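Pekby Bakery Letter
2 min read

The price of rye

Our rye loaf goes up in August. Flour went up in spring and we pretended not to notice, a strategy that works until the invoice is 582 long and has a second page. Žofie Hájek redid the sums twice, hoping to be wrong, and was right both times.

The small loaf stays where it is. The large one gets dearer but no larger — we did ask the oven.

Regulars with a prepaid card keep the old price until it runs out, so now would be a cunning time to top up.
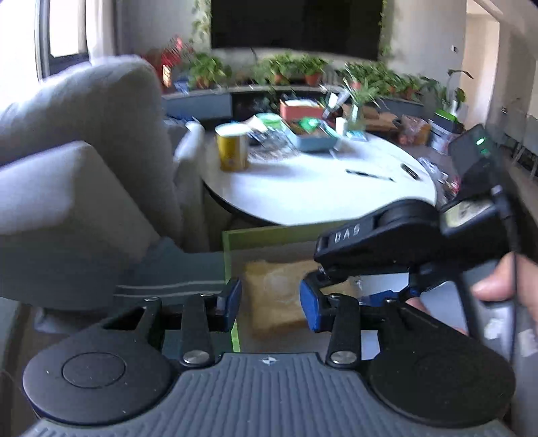 Sourdough class

Full again. Bořivoj Hudec keeps the waiting list, currently 17 names, one of them his own.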